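Equipment planning meeting, June, Wendum flower-handling project
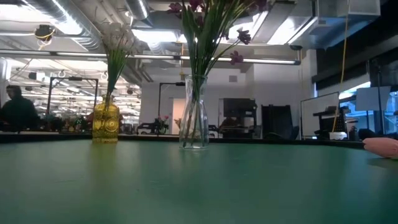 Ekkachai Chantharasri wanted it written down before we got going that he doesn't think we should be pricing a second arm at all until the grippers are sorted out. In his view the arm we have is fine and the fingers are what's holding us back, and if we only get money for one thing this summer it should be fingers. So noted, Ekkachai, and it's first in the minutes like you asked!

I took notes again, so fix anything I got wrong. We started at 9:15 and everybody had coffee, which helped.

Last month's minutes: approved, with one correction. I had written that the Stokley quote included shipping. It doesn't. Sorry about that.

Where the budget stands. We have $1,656 left in the small equipment line and it has to be spent or promised by the end of June. The bigger request (the second arm) goes on next year's sheet no matter what we decide, so we kept the two apart this time and I think the talk went a lot better for it.

Grippers. Two quotes in. Rimavier wants $130 a pair for the soft fingertips and says they can have them to us in up to 23 days. Stokley is cheaper per pair but only sells them in a big box, and we'd be stuck with a drawer full of one size. I like the Rimavier ones, mostly for glass. Vases with a narrow neck and a wider body are a pain to plan a grasp for, and I'd like something with a bit of give to it. Ekkachai asked whether the tips can be swapped without taking the whole hand off. I didn't know. I'll call and find out. We agreed on four pairs if the answer is yes, so $520, and we'll talk again if it's no.

Props. This took way longer than it should have! We want more vases and more artificial flowers for the arranging task. Right now we lean on the amber one with the raised circles and the tall clear one, and a couple of people feel the clear one deserves a few cousins, with different necks and different heights. I'd also like stems that aren't all long and leafy. Set aside $60 to start, secondhand shops are fine, keep the receipts please. Somebody asked for a kiln-fired set from Yimyam and we looked at the price and moved on.

Table covering. The green top is staying. There was a short push for gray and it didn't get anywhere.

Second arm. No decision. The case for it is that one arm can steady the vase while the other one does the stems, and I'm pretty sold on that (I've said so before, so no surprise there). The case against is floor space, plus somebody has to look after it. Ekkachai would rather see a month of work with the new fingers first. We settled on asking Rimavier and Stokley both for a written price with service included, and bringing those to the July meeting. I said I'd also sketch where a second base would bolt on, since I'm the one who keeps bringing it up.

Spare parts. We're low on cables and fuses. Put them on the same order as the fingertips to save on shipping.

To do before July:
Call Rimavier about swapping tips: me
Written prices for the second arm: Ekkachai
Vases and flowers: me, with anybody who wants to come along
Cable and fuse list: Ekkachai

We stopped at 10:20. Next meeting is in July, same room, and I'll send the time once I have both quotes.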